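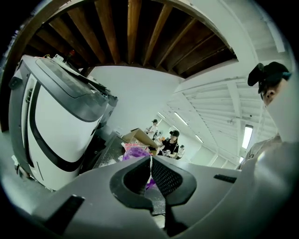

# The line on the floor

The brochure for the new houses at Ustley has a whole page on what it calls "the kitchen journey". It begins at the back door, passes a "prep zone" and a "social zone", and finishes at a "retreat", which on the plan is a sofa. There isn't a wall anywhere along the way. The zones are marked out by changes in the floor, and for these the buyer is asked to pay £1,416 on top of the price of the house.

I have read a good many of these brochures, and the story they tell has changed. For years we were told to knock everything through. Walls were mean, doors were old-fashioned, and the family would be happier if it could watch the pasta boil from the settee. Now the same firms have noticed that people living in one enormous room would sometimes like to be in a different one. You might expect the answer to be a wall. The answer they are selling is a strip of tile.

The trade calls it floor zoning. Sumampouw, the design studio behind the Ustley interiors, says in its notes for buyers that a change underfoot "tells the body it has arrived somewhere new". I'd like to meet the body in question. Mine can walk out of a kitchen, across three sorts of flooring and into a garage without being told anything, apart from the time it trod on a drawing pin.

## What a change of floor can do

There is some sense in the idea, and it is older than the brochures. Pubs used to have tile by the bar and carpet by the chairs. Swimming pools have rough tile where people are wet and smoother stuff where they aren't. A hard floor near the sink and a soft one near the beds is just good housekeeping, and my grandmother managed it with lino and a rug.

All of those changes are there because something different happens on each side. Beer gets spilt, or feet get cold. The floor follows the use. What is being sold now runs the other way round, with the floor put down first and the hope that the use will turn up. A buyer is shown a drawing with a grey bit and a green bit, and is invited to believe that homework will be done on one and supper eaten on the other.
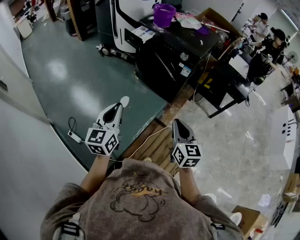 Colour is where the zoning people make their largest claims, and it is the part I trust least. Vilta, whose tiles are going into the Ustley houses, prints a chart in which dark shades are "grounding" and pale ones "lift the mood". The chart has nothing to say about shine. Put a big glossy floor in dark teal-green next to pale grey marbled tile and your eye does go to the join, I'll grant them that. It also goes to the ceiling lights, which turn up in the dark part as a set of pale ovals. Anyone who wants to be grounded by a floor like that will have to be grounded by the light fittings as well. A duller finish would calm it down, but dull finishes look like nothing much in a brochure.

Then there is the join itself. Two materials are seldom the same thickness, so the floor beneath has to be built up on one side, or a metal strip is laid over the step. Do it well and you'll hardly feel it. Do it cheaply and you have a small ridge running through the busiest part of the house, gathering crumbs and catching slippers. I went to look at a show home in Flomcombe where the strip had already lifted at one end. I was told it would be seen to. I was also told, when I asked what happens if a family wants to move its table, that most people "grow into the layout".

That remark has stayed with me. A rug can be moved in a minute. A tiled zone can be moved by a man with a power tool and a week to spare, and until he comes your dining table either stands where the drawing put it or has two legs in the wrong country.

## Noise, smells and other things that cross the line

The troubles of the big single room are well known to anyone who lives in one. The extractor fan drowns out the television. Onions get into the cushions. Somebody is on the telephone, somebody else is unloading the dishwasher, and each thinks the other is being selfish. A change of tile does nothing for any of this. Sound doesn't look down to see what it's passing over, and hard tile, if anything, throws it back at you.

I put the point to the sales office at Ustley and got a leaflet about underlay.

Mess is no more obedient. Kitchen things spread out because cooking needs room, and then they stay out because they're heavy. A worktop with a few machines on it, a bowl that wants washing and a cardboard box with its flaps up is a kitchen in use, and from the sofa it will be in full view whatever the floor is doing. What people on sofas want is to be unable to see it. A cupboard does that, and so does a door.

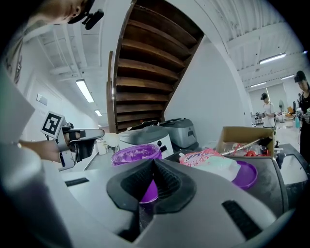 ## The case for a wall

A plain stud wall with a door in it isn't free, and in some houses it would steal the only daylight from the middle of the room. I don't think everybody should rush out and build one. Half-walls, sliding doors and panels of glass all have their points, and a tall bookcase will do more to break up a room than any tile I've stood on.

My quarrel is with the price and the promise. At Ustley the zoned floor comes as a package, and it can't be had in part. When I asked what the same rooms would cost with one plain tile throughout, I was told it wasn't an option being offered at this stage. Nor would the office put a price on a wall. Walls, it seems, have been taken off the list, and buyers who want one are advised to wait until they've moved in and find a local builder.

If you are tempted all the same, ask for a few dull things in writing: how the join is finished, who mends it if it lifts, and whether spare tiles come with the house. Colours are dropped from ranges all the time, and a patch in nearly the right green will make a zone of its own. Then stand in the show home with the fan on full and the television going, and try to hold a conversation from the retreat.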